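Section 5. Recording demonstrations at the laundry station

5.1 Before you start

Please read the full section one time before you switch on the arms. The steps are for one operator with the Wutov teleoperation set. If you use the Ayala gloves, the steps are the same, but the calibration in step 3 is made from the glove menu.

One recorded demonstration is called an episode in this manual. A complete laundry set has 144 episodes. They are divided over the tasks "open door", "load", "close door" and "unload". Do not mix two tasks in one episode, also when the operator has time left.

CAUTION: The dryer must be off before the hands go near the door. Never record with the drum turning.

5.2 Preparing the station

1. Drive the robot to its start position before the dryer and lock the base.

2. Put the laundry basket on the floor beside the dryer, with the open side turned to the robot or to the door. Change the angle of the basket a little between episodes. The learning system needs to see this difference.

3. Open the Clorkitz recorder and choose Calibrate Hands. Both hands will open fully and then close. Wait for the green mark in the recorder window.

4. Look at the head camera view. The door and the basket must both be visible. If the basket is missing from the view, tilt the head down and check again.

5. Place the cloth items for the task. For "load", they start in the basket. For "unload", they start in the drum.

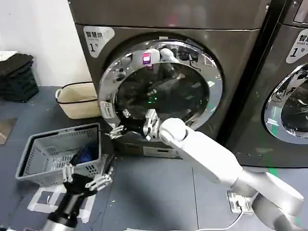
Figure 5-1. Head camera view at the dryer, right hand at the door rim, basket on the left.

Note: A polished door ring gives strong reflections, and the arms of the robot can be seen in it. Do not cover the ring with tape or paper. The examples must be recorded with the same surfaces which the robot will meet in later use.

5.3 Recording one episode

1. Say the task name aloud or type it in the Task field. Use exactly the names from 5.1.

2. Press the left pedal one time. The counter in the recorder starts to run.

3. Do the task with a calm and even speed. Keep the hand which is not working in the view of the camera when this is possible.

4. If a piece of cloth falls on the floor, pick it up with the robot and continue. Such episodes are useful. Mark them with the label "recovery".

5. When the task is finished, bring both hands back to the rest position and press the left pedal again.

6. Choose Keep or Discard. An episode is discarded when a person walked into the view, when the video stopped, or when you touched an object with your own hand.

CAUTION: The fingers are thin and can be bent by the door. Do not push the door closed with the finger tips. Close the hand first and push with the back of it.

5.4 After the session

Let the hands rest after each 9 episodes and check the finger joints for threads. At the end of the session, choose Upload and leave the computer on until the list is empty. The disk of the recorder holds 2,688 episodes. When it is full, the left pedal does not respond.

Problems with the upload are reported to Ívar Blöndal at Florari. Please write the station name and the episode number in the message, and attach the log file.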